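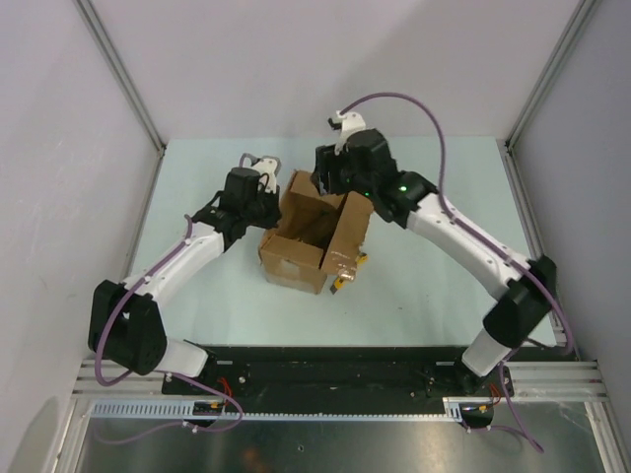 Every spring and again at the end of summer I get a little flood of notes from readers about mailing things, and I've come to think that the small parcel deserves more kindness than it gets. We fuss over moving boxes and label them on three sides, and then we send a jar of plum jam across the country in whatever was lying by the back door. So this month's item is about the small brown carton, the plain corrugated kind with its top open and a tall flap standing up at the back, just waiting to be filled or folded down. I'm very fond of that flap. If it stands up straight when you let go, the cardboard still has some life in it, and if it flops over like a tired lettuce leaf you might keep that box for storing light bulbs and find another one for the mail.

I learned most of what I know at the packing table at Dinlow, back when we were sending out the spring seed swaps every April, and what I remember best is how much easier it was on a clear table in a pale color. You can see what you've dropped! On my own dark kitchen table I once sealed up a parcel and then found the little card that was supposed to go inside it sitting right there next to the tape, where it had been all along. These days I spread out an old light-colored sheet first, and I haven't lost a card since (I did lose a pair of scissors, but they were in my apron).

Start with the bottom. Tape the center seam with 2 strips, one on top of the other, and run each one a good hand's width up the sides. Then put in a bed of crumpled paper, more than you think you need, and press it down with your palm until it pushes back a little. The heaviest thing goes in next, right in the middle, and the lighter things get tucked around it. I wrap anything breakable by itself, even when two of them look as if they'd be perfectly happy sharing.

A sheet of paper over the top, then the short flaps, then the long ones. Before you tape, pick the whole thing up and give it a gentle shake next to your ear. If something slides, open it again and add paper. I know it's a nuisance, and I know the post office closes at five, but you'll be so glad you did it.

A few of you asked where our own boxes come from. We buy them flat from Chambi in bundles of 100, and we went through 300 last season, counting the ones that came back to us and went out again. I do love seeing an old one come home with a new label over the old label. If yours has been through a couple of trips, run your thumb along the corners and feel for soft spots before you trust it with the jam.

The box shelf is just inside the side door at Dinlow, under the coat hooks, and you're welcome to take what you need or leave what you don't. Flattened, please, with the old tape pulled off. We're short on the little ones at the moment and have far too many of the long skinny kind, so if you happen to be mailing an umbrella, do stop by.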